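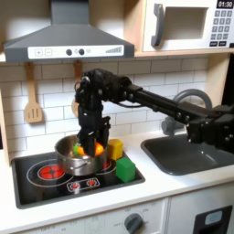 **Game Night How-Tos**

# How to teach a trading game without losing the table

I've taught Mersha to new players more times than any other game on my shelf, and for a long while I did it badly. I read the rulebook out loud, start to finish, and by page five everybody was looking at their phones. So now I do it in a different order, and it works much better!

**1. Set up before they sit down.** Deal each player 5 spice cards and put the market board in the middle. Leave the Urkunar expansion in the box. I know, the art is gorgeous, but save it for the second game.

**2. Say how you win first.** One sentence is plenty: "The first person to deliver 8 orders wins." Everything you say after that has somewhere to land.

**3. Play an open round.** Everyone puts their cards face up and we talk through the trades together. I usually go first and make a pretty average move – nothing clever, just buy two cards and pass. 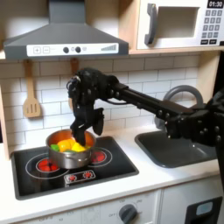 Once we've been around the table, I scoop the cards back up, shuffle, and start for real. The deck has 98 cards, so shuffle in two piles unless your hands are bigger than mine (mine are tiny).

**4. Hold back the odd rules.** Storms don't matter until one comes up, so I explain them then. Same with debt tokens. My friend Rekha Mittal likes to hear every rule up front, so I hand her the reference card and she's happy.

**5. Put a timer on trading.** Give each trading phase 10 minutes at most. New players will haggle over one card of saffron forever, which is fun for the two people haggling and pretty dull for the rest of us.
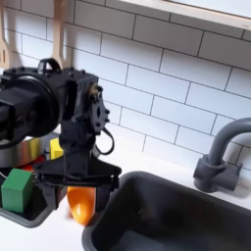

*Black gripper over a white countertop.*

**6. Ask before a rematch.** If they want another round right away, shuffle Urkunar in. If they look tired, bring out something short like Andar and keep Mersha for next time.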